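4. What the weekly list posts contain

4.1 Sample and coding

The sample for this part of the study is made up of 1301 weekly list posts from 216 personal lifestyle blogs. All of the blogs took part in at least one link-up hosted on Jumville during the study period. A post was counted as a weekly list if the writer announced a fixed number of items, or gave each item its own number or small heading. Posts that had been deleted or locked when we came to code them were dropped and were not replaced.

Two coders, Kiều Ninh and Benjie Lacson, read every post in full. They marked the start and end of each item in Skudolia and gave the item one main topic: family, food, beauty, clothes, home, reading and television, travel, faith, or work. An item could also carry a second topic. Where the coders disagreed, Agnes Carnegie read the item and made the final choice. Most disagreements were between home and family, for example when a writer described clearing out a child's closet. We kept these under home if the larger share of the words was about the room or the objects in it.

Comments were not coded for this section. They are treated in Section 5.

4.2 Length and order of items

Most posts are short. Writers in the sample seldom go past 800 words, and many stay under 300. The first item is usually the longest. It is also the item most often about the writer's own family, and it often covers something that took place in the days right before the post went up: a birthday, a sick child, a visit from parents. Later items get shorter and move toward things that can be bought, cooked or watched. The last item is often only a line or two with a question to readers.

This order holds across blogs of very different sizes. We had expected the larger blogs to put products first because they are more likely to have paid partners. They did not. Paid items, where they were marked as such, tended to sit in the middle of the list. One blogger told Zdislava Hudec in an interview that she put them there "so it doesn't feel like the reason I'm writing." Another said she had never thought about it and simply wrote the items in the order they came to mind.

Thanks to the link-up hosts come either in the opening lines or at the very end. Writers who thank hosts by first name also tend to name other bloggers inside the items, with wording such as "after seeing it at" or "I finally tried." We call these passing credits. They are most common under beauty and food, and rare under faith and work.

4.3 Home items

Home items deserve a closer look, as they changed the most over the study period. In the earlier posts, a home item is most often a finished room or a seasonal table. In the later ones it is more often a drawer, a shelf or a closet, and the writing is about where things go. Belts, hair ties, ribbon, socks and charging cords come up again and again. The writer names the objects, says how long they had been a mess, and then describes the container.

The containers are ordinary. Shoe boxes, jars, baskets and divided trays account for nearly all of them. Divided trays (Figure 2) draw the longest descriptions, and writers often give the number of compartments. Rolling comes up in the same items, usually as a tip picked up from another blog. Several writers return to the same drawer in a later post to report that it is a mess again, and these follow-ups are written in the same cheerful tone as the first report.

Passing credits are also frequent in storage items. Khang Doãn traced a group of them back through the link-up and found that most led to a single post from February, which had itself credited a reader's email. The path from one blog to the next was seldom direct. Writers credited the blog where they had last seen the idea, even when that blog named an earlier one.

Figure 2. Divided tray with compartments in three rows and four columns, holding four black rolls. 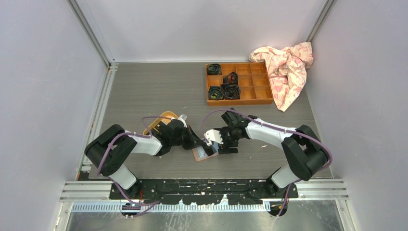 4.4 Product names and plain names

Writers are uneven in how they name what they recommend. Under beauty, the brand nearly always appears, often with the shade or scent. Under home, the brand is usually missing and the store is given in its place. A writer may name her face cream in full and, in the next item, speak of "that little tray." Food falls between the two: packaged snacks get their brand, while basic goods do not.

We looked at whether links explain this. On blogs that used Brarnar for their shopping links, home items were linked less often than beauty items, and unlinked items were less often named. The same gap appears on blogs with no shopping links at all, though, so links can only be part of the answer. In the interviews, bloggers said readers wrote in to ask about a lipstick or a toner but hardly ever about a box. Several had stopped looking up the names of household items before posting.

The study by Đoàn found a similar split in printed reader letters, using a different set of topics. Our home and beauty groups do not match those categories exactly, and we have not tried to compare the two sets of results directly. The full list of topics, with a sample item for each, is in Appendix B.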